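Moving Out of the Second Room

Boris Vondráček has lived in the same apartment in Zavthorpe long enough that he no longer remembers what color the walls were when he got there. In February he decided to sort through everything he owned, one surface at a time, before his daughter's family comes to stay for the summer. We talked in the evening, after his shift at Zurik, a parts supplier where he handles returns.

He began with the bed. "It's the only big flat thing I have that isn't already full," he said. "You put the stuff on the bed and then you have to deal with it, or you sleep in the chair."

He has slept in the chair twice.

His method came from a neighbor, Viera Tóth, who moved to a smaller place last year. She told him to keep one bag for cloth and one box for paper, and to stop opening envelopes while he sorts. He has trouble with that last part. On Wednesday he found a bundle of electric bills and read every one of them. "The oldest was for 431," he said. "I remember arguing about that bill. I won, too." 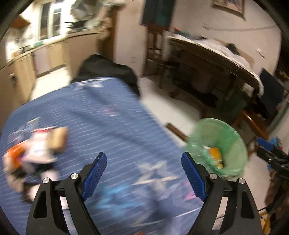
The table is the next job, and he has been putting it off. Papers go on the table when they come in, he explained, and they leave when somebody needs to eat there. Vondráček mostly eats standing at the counter.

Tóth came by for part of our conversation. She thinks he is too careful. "He asks about every single thing," she said. "Is it good, does it work, would somebody want it. I had 52 boxes when I started and I got rid of most of them without looking inside."

"She threw out her own passport," Vondráček said.

Tóth confirmed this.

He does keep a list, in pencil, of what has left the apartment. By his count it stands at 168 items, including a set of curtain rods, a radio, and three winter coats that went to a cousin in Drerulden. The cat, Mushi, lost a cushion in the first week and has since been given a new one.

I asked what he would do if he ran out of time before summer. He said the grandchildren are small and don't care about papers, and his daughter grew up in the same mess. What he wants is the bed clear, a place for two suitcases, and enough of the table for four plates. The closet in the hall can wait until fall. He hasn't opened it since he changed the bulb in there, and he would like to do the kitchen first.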